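Sorting at the bench: an interview with a bottle recycler

The workshop at Meireles takes in drink bottles from two collection points. Its supervisor starts with the caps. "A closed bottle holds air and won't crush properly," she says. "Cap off, then flatten, then into the sack."

She is less strict about labels. "They come away in the wash. I would leave them on."

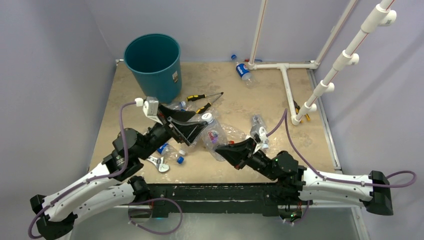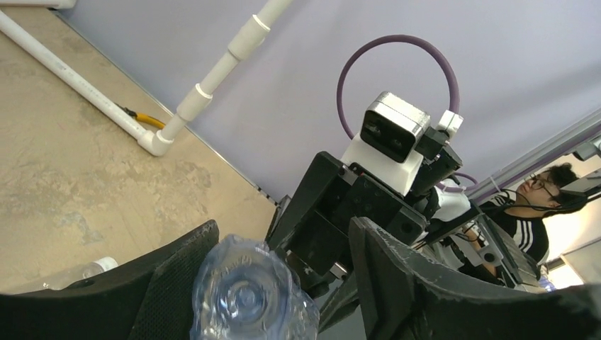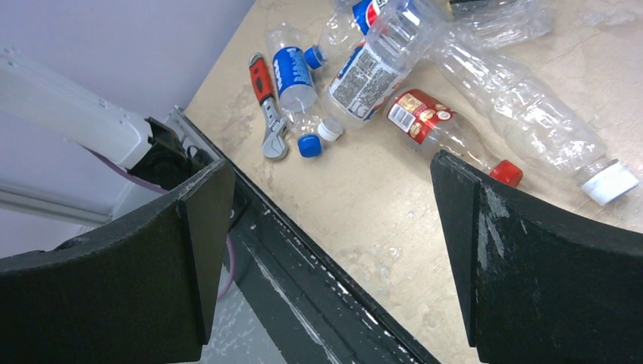 Plastic bottles on the worktop; hand tools are also out in the first, and an adjustable wrench in the third.

By the Ornari recycling desk
9 Mar 2021

Tools share the bench with the bottles. "The wrench is for the press fittings – it lives where we work," she says. Loose caps go in a separate tub, as they are a different plastic and Kerulura, the reprocessor, wants them apart.

The January intake was roughly 4000 bottles, of which 1634 still had the cap on. She would like that second figure lower. "Dented is fine. Crumpled is fine. Half full is the one I send back."

A larger press from Grundow is on order. Until it arrives, flattening is done by hand, base first, with the neck left open.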